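**Brustum Releases Rasto 3, a Major Update to Its Open Source Text Templating Language**

20 March 2023 – Brustum, the group that maintains the Rasto templating language, has released version 3 of the software. The new version replaces the original parser, adds a package format, and changes the way templates report errors. It is available now under the same license as earlier versions.

Rasto is used to produce text that varies from one run to the next, including game dialogue, form letters, and test data. Work on version 3 started in October with a review of the issue tracker, which held 700 open reports at the time. Many of them concerned nested blocks, which the old parser read twice and sometimes resolved in the wrong order.

"We had patched the parser for as long as it made sense to patch it," said Mawar Lau, lead maintainer of Rasto. "The new one reads a template once, and when it fails it gives the line and column where the trouble started."

The test suite now contains 3641 cases and is run in full before any change is merged. Templates that use only documented features should load as before. Those that depend on the undocumented repeat shortcut will need to be edited by hand, and the migration guide lists each affected form with its replacement.
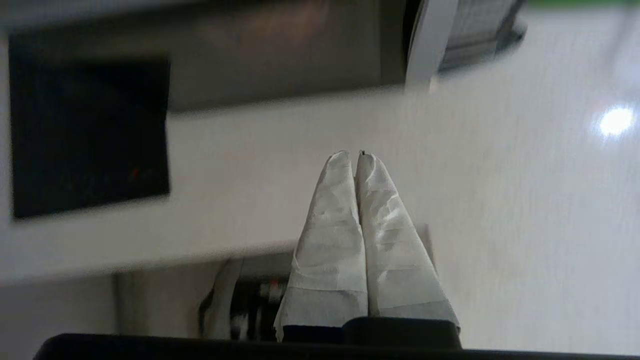

Will version 2 continue to receive fixes?

Security fixes for version 2 will be issued until the next major release. New features will be added to version 3 only.

The package format, named Etar, lets authors bundle word lists, templates, and settings in a single file. Packages carry a version number and a list of the other packages they need. The command line tool can build, check, and unpack them – a task that was previously left to separate scripts. A starter set of 20 packages is included with the release.

"Writers on our team used to send word lists back and forth by email," said Boris Jireš, a developer at the game studio Stępień, which tested the release before publication. "We now keep one package per chapter, and a broken list is caught when the package is built."

Izzati Sumampouw, who edits the Rasto documentation, has rewritten the language reference for this release. The tutorial still covers version 2 in its last two chapters and will be updated separately.

Rasto 3 can be downloaded from the project's release page. Bug reports should be filed in the public issue tracker, with a short template that shows the problem. Press inquiries may be directed to Faizal Menon at the Brustum press desk.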